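Home Forums Housekeeping Laundry & Linens New Posts Log In

Tan spot on a cream tablecloth, and do the baskets help?

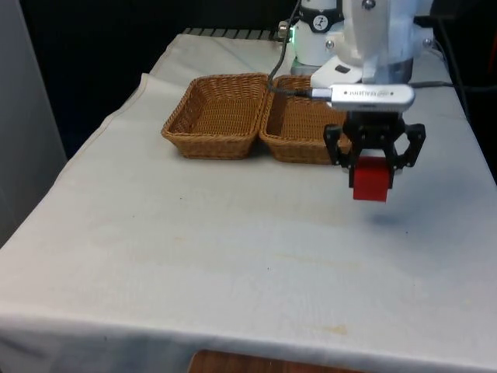

monti_linens

The cloth on this table is a plain cream-white one, and it has a faint yellowish-tan stain near the front edge, a little right of center. There are some light gray smudges too. I bought it secondhand for 18 dollars and don't know what the spot is. Has anyone gotten an old stain like that out without bleach? Also, I keep two matching wicker trays at the back, side by side. Would you leave them there or move one forward over the spot?

Fistow80
Soak it overnight in oxygen powder and warm water, then wash. Check the care tag first. Don't put it in the dryer until you're sure the spot is gone.

hem_and_haw
I'd skip the overnight soak if it's cotton blend. Mine came out limp. Dish soap and a soft brush, 14 minutes, rinse, repeat.

Fistow80
Limp is what starch is for. Old yellow spots need time – brushing mostly roughs up the fabric.

masard_kitchen
Leave the baskets at the back. Wicker can leave marks of its own if the cloth is damp. I'd iron it before anything else, the creases on the left side catch my eye more than the spot does.

hem_and_haw
Please don't iron over a stain. Heat sets it.

masard_kitchen
Fair enough. Wash, then iron.

monti_linens
The tag is cut out, so I can't say if it's a blend. I'll try the dish soap on Saturday and soak it if that does nothing. Baskets stay where they are – I put the bread in one and napkins in the other when people come over.

Filed under: Stains & Spots, Table Linens, Baskets

Comments (3)

Timunum: Same kind of stain on mine. The soak took two rounds.

quiltroom: Turn the cloth end for end and put the spot at the back under a basket.

dottie_18: White vinegar worked for me on a tea stain, no idea about older ones.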